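Section 5: Teaching the Pick by Remote Control

This is the part of the guide most new operators have been waiting for. You wear the Akholm gloves, the robot copies your hands, and after a morning's practice it starts to feel like an extension of your own arms. Fruit is a great place to begin. It is soft, it rolls, and it tells you right away if your grip is too strong!

Before you start

You should have finished the arm and hand calibration in Section 4. Check that the Toltance console shows a green status for both arms, the head camera and both wrist cameras. If a wrist view freezes when the arm turns, the cable is too tight. Give it some slack and run the view check again.

CAUTION: Keep everyone out of the robot's reach while the gloves are live. The arms follow your hands the moment you press the pedal, including a sneeze or a wave to a friend.

5.1 Getting a grip on a bunch

1. Sit down, put on both gloves and rest your hands on your knees. Press the left pedal once to link up.

2. Raise your hands slowly until the robot's hands are above the table. Park the hand you are not using well clear of the crate, with the fingers open.

3. Switch the console to the wrist view of your working hand. The head view is good for the long reach, but you will want the wrist view for the last few inches. Grapes overlap and hide each other, and a fingertip that looks clear from the head can be pressing right into the fruit.

4. Bring your fingertips to the bunch and close them a little at a time until they touch.

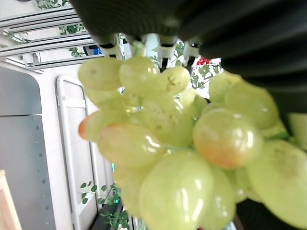 Set the grip limit to 5 on the console for anything with a thin skin. You can go higher later, but 5 is a friendly place to learn, and it holds a bunch better than you might expect. Spread the load over several fingertips so that no single grape takes all of it.

5. Hold still for a slow breath, then lift straight up. If the bunch starts to slide, lower it, open your hand and try again. Don't squeeze harder to save it.

Note: A second try in the same recording is fine. Zarmeena Dhanial, who trained the first Foulkes operators, keeps plenty of these in her sets — the robot learns how to recover from watching you do it.

5.2 Recording from the crate

1. Place the crate where the working arm can reach every corner without the elbow locking. A slight angle to the table is fine, and you should change it between recordings.

2. Press the right pedal to start recording. Wait for the tone before you move.

3. Reach in, grip and lift as you practiced in 5.1. When two kinds of fruit share a crate, go for the one named on the console and try not to bump its neighbor.

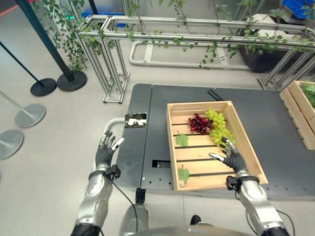
4. Set the bunch down gently, open your hand fully and back away before you press the right pedal again. Recordings that end with the fingers still closed are rejected by the Daren checker.

5. Mark the recording Keep or Drop. Aim for 100 keepers before you start a training run.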